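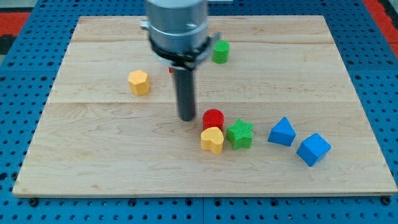

The pale wooden board with the small colored blocks, on the blue perforated work surface.

To: Stestside woodwork and small projects list
Date: Monday, February 17, 2025
Subject: Re: Board for sorting blocks - seams and finish

Hello all,

Thank you for the answers to my first message in December. I am sorry that I reply so slowly, I wanted to live with the board for a while before writing again. I quote the last message and answer under each part.

> I would worry about the seams. If your board is glued from three wide
> planks it will move with the seasons, and the small blocks will rock
> when they stand on a ridge. Can you feel the joints with a fingernail?

Yes, it is glued from three planks, and they do not have exactly the same tone. I could feel one joint in December, the one nearer to the back. I used a cabinet scraper on it and then fine paper on a flat block, always along the grain, and now I can find it only with my eyes. The joint in the middle I did not touch.

I tested it with the green cylinder, because this one has the smallest foot compared with its height. It stands well near the upper seam. When I slide it slowly across the seam I feel a very small change, but it does not fall.

> What did you put on it? Oil will make maple yellow and it will rub off
> on the blocks. I would leave it bare or use a thin wax.

I have used the clear wax from Ultent, two thin coats, with 7 days between them. The wood stayed pale, and I am glad, because I wanted that the colors are easy to see against it. The yellow hexagonal block was my worry here. It is a warm yellow, and on oiled wood I think it would be too near to the color of the board.

One warning: do not put too much wax on the front edge. The end grain there drinks more than the rest, and on my board this edge is a little darker than the top. Maybe it would be darker in any case, but next time I will seal it first.

> Are your blocks painted? Mine were, and they lost the corners in one
> winter.

No, they are colored all the way through. The sides have a fine ribbed texture that I can feel with the thumb. I find this useful, they do not slip when I pick them up. The dust stays in the ribs, however. I clean them with an old toothbrush and soap and let them dry on a towel. I keep eight of them on the board. The full set is in a tin, and I change the shapes when I become tired of the old ones.

> And how do you keep the board from sliding?

The blue surface under it already holds it quite well. I first had four felt pads from Dasesura under the board, but they were worse than nothing - felt moves very easily. I removed them and cleaned the glue away with a plastic scraper. Thin rubber dots would be my choice if your table is smooth.

Now I have 2 questions of my own.

First, the price. The Urbańczyk sawmill asks 319 for a piece of maple wide enough to make the same board without any seam. For me this is a lot of money for something that carries small blocks. Has anybody here bought one wide piece, and did it stay flat? I am afraid that I pay more and receive a board which cups.

Second, a rim. Several of you recommended a low rim so that the round pieces cannot roll to the floor. I understand the reason, but I like to push the blocks off the front with the side of my hand, directly into the tin. I am thinking of a rim on three sides only, 5 mm high, and held with small dowels so that I can take it off again. If somebody has made a removable rim, please tell me if the dowels became loose with time, and also whether you glued them into the rim or into the board.

I can send my measurements to those who want them. Please write to the list and not to my private address, it is easier for me to answer everybody together.

With kind regards from Stestside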